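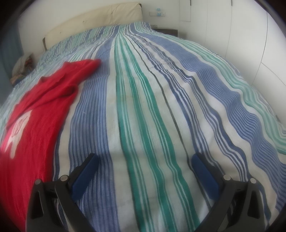
For a long time I believed that the planner is the clever part of a robot program, and that perception only delivers the data. I changed my opinion over the problem of a garment on a bed. Take a red piece of clothing, laid loosely on a striped bedspread, with a sleeve-like end resting over a blue band and one deep fold making its own shadow. A person sees at once what belongs to the garment and what belongs to the bed. Our old software at Wotdale saw edges. The stripes gave it hundreds of very strong edges, and the wide lens bent them, so that it reported wrinkles where the cloth was flat. The planner then computed, with great care, a perfect path to a fold that did not exist.

The usual answer is to make the planner more robust. We tried this in November. We added 3 retry rules and a timeout, and later 28 special cases, each with a comment which apologized for the one before. I wrote many of them myself, so I may complain.

My opinion now is that the planner should receive the doubt together with the grasp point. In Zakia, the tool we use today, perception does not send one point. It sends a small set of candidates, and for each one a number for how much it trusts that this is an edge of cloth and not a printed line. If two candidates are close in trust, the controller moves the open fingers to a second view before it commits. It costs time. My colleague Yareli Galindo says that I am paying 2 seconds to feel modest, and for a plain white sheet I agree with her.

But homes are full of stripes, checks and printed shirts. I would rather read a log with 100 honest doubts than one with a confident path and no explanation. With the first kind I know at least which file I must open.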